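June, bench notes, hall lighting job

Picked up again after lunch. Nastedcombe want the badminton hall relit before the autumn bookings open, and the open question is still glare on the upward sightline. Average on the floor is a solved problem. Players look up at 30 to 60 degrees for most clears, and that is where the old high-bay fittings sit.

Grid readings on the mock-up court, Baltier linear fittings hung outside the sidelines, none over the court itself:

Full output, horizontal at floor: 600 lux mean. Minimum over mean 0.64, which is under the 0.7 we set ourselves.
Dimmed to 64 percent: mean falls roughly in line, uniformity unchanged.
Low points are all on the center line near the net. Expected with side-only mounting.

Tried tilting the inner row inward by 10 degrees. Uniformity comes up to 0.71 but the lamp face is then visible from the rear service line on the opposite side. Put it back to 5 and will accept 0.68 unless the client objects.

Vertical illuminance at 2000 mm above floor, facing the net: better than the old scheme at every grid point except the two back corners. The corners need either one more fitting per side or the end fittings moved out. Moving is cheaper. The Erico hangers we have will take the shift without new drops.

Contrast. The back wall is currently cream gloss and has to change whatever we do with the fittings. Reflectance measured at 47 percent, higher than it should be behind a pale shuttle. Yellow skirts hold up better than white against mid-green or mid-blue paint, going by the swatch boards. 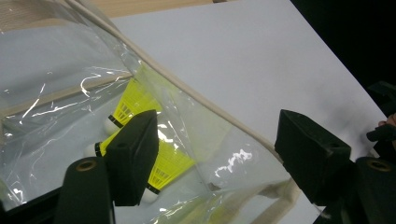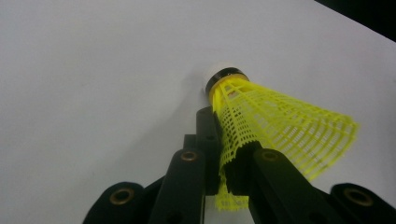

Flicker. The Morgan drivers were the cheaper option and I had doubts. Photodiode on the scope, full output: ripple small, no visible component at 100 or 120 Hz. At 20 percent dim there is a clear low-frequency component. The hall will never run that low for play, so set the minimum on the controller to 40 and lock it. Cleaning mode can use switched rows.

Meter note: the handheld reads high against the bench reference after it has been left on the windowsill. Let it settle in the dark for ten minutes, then zero. First column of this morning's readings was taken before I did that. Struck out and repeated; the figures above are the repeats.

To do:
Rerun the grid with end fittings shifted 600 mm outward.
Matte green board behind the rear line, then repeat the wall luminance set.
Ask Nastedcombe if the curtain track between courts stays. It shades the outer row if the curtain is parked at the net end.
Update the glare calculation for the 5 degree tilt. The file on the shared drive still has 10.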